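Work With Us | Seasonal & Part-time
Posted in March by the Firkau office

Pool and play assistant, Firkau Leisure Baths

We are a small, friendly swimming baths on the Pilkington side of town, and we would love to hear from somebody patient and cheerful who enjoys the company of toddlers (and their grandparents, who come in great numbers!). You would help with our Splash Mornings – setting out, chatting, tidying up and finding lost socks.
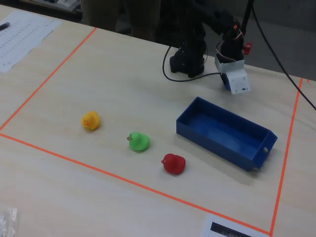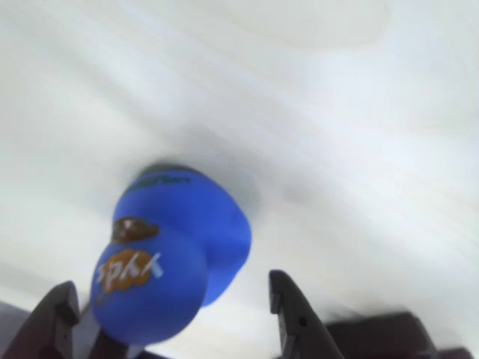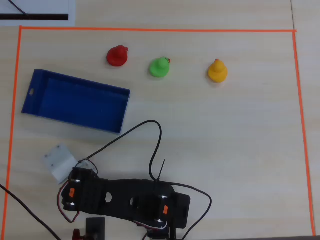
Do I need a lifeguard qualification?
Our lifeguards cover the poolside, so this post doesn't call for one, though you should be happy in the water yourself.

The job is 2 mornings a week in term time, starting at 8.30, and pays £754 a month. We can help with the bus fare from Iltell too. Please send us a letter telling us a bit about yourself – a page is plenty – marked Ref. 1592, to reach the front desk by the end of April.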